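Sultside Hall - Stage and Seating Walk-Through
Checked 21/05/2025, before the June recital

1. Exits and aisles
OK. Both side doors open fully and the center aisle is wonderfully clear - great job, setup crew!
Chairs out: 305. Please link the end chairs in row 9.

2. Drapes and hanging decorations
OK, one follow-up. Tug each cut-out letter gently and re-pin any that shift. The pink U looks so cheerful against the black cloth!

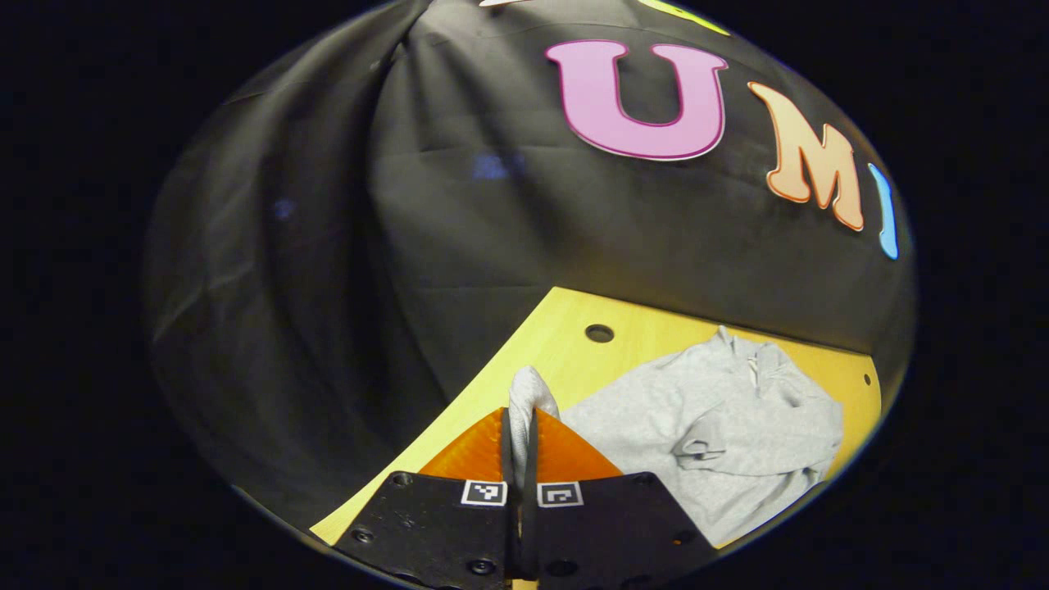 3. Power and cables
FIX. Extension cord at stage left crosses the steps. Reroute it behind the piano and tape it down.
Baton dimmer pack: vents dusted, labels readable.

4. Fire extinguishers
OK. Tags in date, pins in place. The one by the kitchen needs its sign back up.

5. Steps and handrails
OK. New grip tape feels fantastic underfoot. Left rail has a loose screw at the bottom bracket - tighten before rehearsal.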